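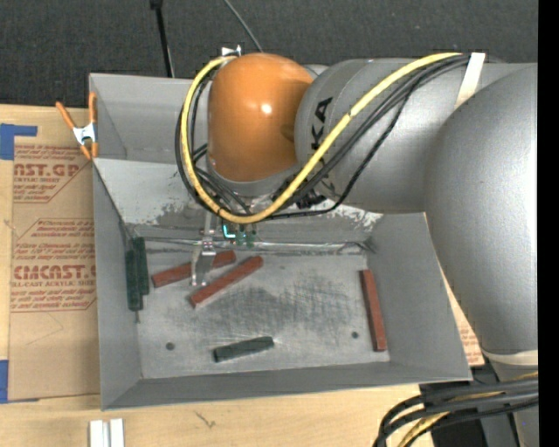
Gripper over the bin, red and green blocks

From: Liya Tekleab
To: minasthorpe-swim list
Date: Thu 1 January
Subject: Re: [minasthorpe-swim] April meet, distance events

Quick one, typing this between sets so sorry in advance.

Yes the 800 free is staying. Two heats, fastest heat swims last, same as the Steseck meet did it. If we get more than 2 heats' worth of entries we take the top seeds by time and the rest go on a reserve list. No deck entries for the 800, please stop asking me at the pool.

Relays - Dredumo want to bring a mixed team for the 200 medley. Fine by me. They need to name all four swimmers before warm-up, order can change up to the marshaling call.

> On the 200 fly: last year the officials gave out
> disqualifications for one-hand touches at the turn and
> some of the parents said they were never told why. Can
> we get the reason read out, or at least posted? My
> daughter only found out when she looked at the results
> sheet and it just said DQ. Also is the cap on entries
> still 72 or has it gone up? And who do we talk to about
> lane ropes, lane 6 was sagging badly by the second
> session.
>
> Khasawneh

Taking these in order.

DQs. Agree, that was poor. Referee will have the slip go to the coach first, coach tells the swimmer, then it gets posted by the results with the actual rule on it. We won't read them over the PA, some of these kids are ten. If you want to protest it has to be the coach and it has to be in writing, form is at the desk. Thirty minutes from posting.

Cap. Still 72 swimmers. I asked for more, the pool said no, changing rooms can't take it. So get your entries in early, last year we filled up and had to turn poeple away.

Lane ropes. Tell me, I'll tell the pool. Lane 6 has a new tensioner but I havent seen it with a full session in the water. If it sags again we'll tighten between events, not during.

Other bits:
Warm-up is split, under 12s first. Dive starts in lanes 1 and 8 only, last ten minutes.
Timekeepers - still short. Two per lane is the plan, one and a prayer is what we have. Reply to me off list pls, not to everyone.
Backstroke ledges, yes, if your swimmer wants one say so when you get to the blocks.

Entry file goes up tonight or tomorrow. Use long course times if you have them, converted times are ok but mark them.

Got to go, next set is up

Liya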